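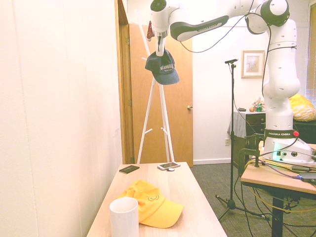

Navy blue cap, by the white coat rack.

Drokberg Public Library
June 3, 2018

The Drokberg Public Library has revised its procedure for lost and found property. The new rules apply at the main building and at the Cenditz branch. Details follow in this thread.

Items found in the reading rooms, restrooms or parking lot should be handed to staff at the front desk. Each item is given a tag showing the date and the room in which it was found.

Hats, gloves, scarves, umbrellas and similar articles are held for 42 days. The earlier limit was 14 days. Many patrons visit only once a month and were missing the deadline.

Wallets, phones, keys and identity papers are kept in a locked drawer and passed to the Drokberg police desk after nine days. Please contact the police directly once that period has ended.

To claim an item, describe it at the front desk or call extension 384. Staff will ask for the color, any lettering or marks, and the day of your visit. Claims cannot be settled through this account.

Unclaimed clothing in good condition is donated to the Aoun Street clothing bank. Water bottles and food containers are discarded at closing time each day.

Items left on Bristico line buses are not brought to the library. Riders should ask at the bus depot.

Articles turned in since January under the old rules will also be held for the full 42 days.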